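Bivero opens its town archive to all as new local history room welcomes first visitors

2024-09-08

Bivero — The small hill town of Bivero has opened a local history room on the ground floor of its old post office, giving residents and visitors a place to read about the founding of the town, its early streets and the families who built them. Entry is free and there is no need to book.

The room brings together papers that until now were kept in three different buildings, some of them in cupboards that had not been opened in years. Almost 500 items have been sorted and listed so far, from land deeds and school registers to hand-drawn maps of the river crossing. Many have never been on public view, and we are delighted to be able to put them in front of the people whose streets and surnames appear in them!

Bivero began as a stopping place on the road to Luvside, the market town further down the valley. The first settlers built close to the crossing, and the oldest map in the collection shows a mill, a smithy and a short row of houses along what is now Mill Lane. The name of the town has been spelt in 4 different ways over the years, and all of them turn up in the registers. Anyone looking for a relative would do well to try each spelling before giving up.

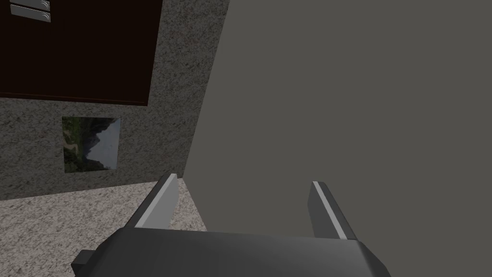 The post office itself has a good story. It was built by the Sotiropoulos family, who ran a general store next door and sorted the mail on the shop counter before the town had a proper building for it. Their account books have come to the history room on long loan. They list what people bought, what they owed and, now and then, what the weather was doing — a lovely thing to sit and read on a wet afternoon.

Building work was carried out by Fultitz, a firm based in Luvside, which repaired the floor, put in new lighting and made the front entrance level with the pavement. The old brass letter slots have been cleaned and left where they were. The sorting bench has been kept too and now serves as the reading desk.

Two displays are in place for the opening. The first follows the town boundary as it moved, with copies of each map set side by side so that readers can trace how the farms on the north bank came to be part of Bivero. The second looks at the census, and explains how the counts were taken and why the figures for the town and the wider parish are often mixed up. Both will stay up until January, when they make way for a show about the railway that was planned for the valley and never built.

Schools in Bivero and Luvside can borrow a box of copied maps and letters for use in class. There is a short guide for teachers inside the lid, along with a walking route that starts at the post office steps and ends at the old courthouse.

We would very much like to hear from people who have photographs, letters or shop bills from the town, and especially anything to do with the mill, where the records are thin. Items can be copied while you wait and taken straight home again. Pencil notes on the back of a picture are very welcome, even when the writer was only guessing at the names.

The Bivero local history room is at the Old Post Office, Mill Lane. Opening hours are posted on the front door and on the town notice board. Bags can be left at the desk, and pencils are provided.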